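Varwood two-arm folding kit, trial unit: acceptance check
Site: Skurndale
Date: 18 September 2019
Checked by: Monique Hamel
Copy to: Agathe Leclerc, Gendora

1. Emergency stop, both arms. PASS. Button reachable from either side of the table.
2. Arm base bolts. PASS.
3. Cable routing. COMMENT. Left arm cable rubs at full reach. Supplier to add a clip.
4. Finger tape. COMMENT. Blue tape is creased on the gripper fingers. Holds for now. Ask Gendora if spare rolls come with the kit or are billed separately.
5. Fingertip pads. PASS. No splits found.
6. Table surface. COMMENT. A few specks on the white top near the second arm. Wipe down before each run.
7. Grip on terry cloth, green towel. PASS. Edge held between the two fingers.
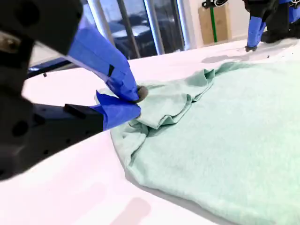
8. Grip force limit. PASS at setting 50. Do not go above 90 with thin fabric.
9. Manual. FAIL. Page 2 lists part 594, not in the box. Agathe to chase.

Result: accepted for trial, items 3 and 9 open. Recheck in April if we keep the kit.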